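Seris, "Prurncombe"

I bought this one for the sleeve, which is how I've bought most of my worst records. It's a foggy quarry, a band logo nobody over thirty could read, and a promise of doom on the sticker. For once the sticker was telling the truth. Seris play slow, they play low, and they leave the amps humming between songs like a fridge in a rented kitchen.

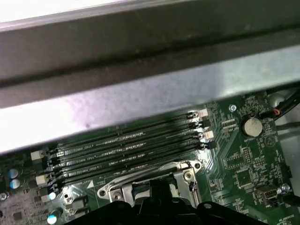
The songs

"Sketdale" opens with two minutes of feedback before the drummer remembers he was invited. Stick with it. The riff that finally lumbers in is the best thing here, and they know it, so you get it again at the end with a cello on top. "Msimang" is shorter and meaner, and the bass sounds like furniture being moved upstairs.
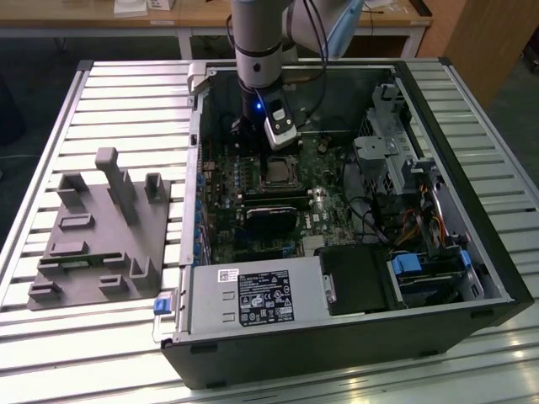
Is it too long?
By one song. "Lanterns" is nine minutes of whispering over a single chord, and I have now made three sandwiches during it.

Lungile Masilela's voice is what keeps me coming back. She sings clean where most of this crowd would growl, a little flat in places, and nobody has gone in afterward to fix it. Good. The growling goes to the guitarist, who gets one verse and sounds thrilled. 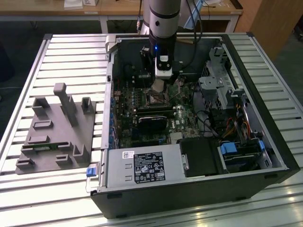

She also wrote the lyrics, which are mostly about drowned villages, plus one about a parking dispute that I'd happily have heard a whole album of. The vinyl run was 400 copies and mine is number 591, so somebody at the label should be kept away from the stamp. There's a tape due in April with a different mix. I don't own a tape deck. I've already ordered it.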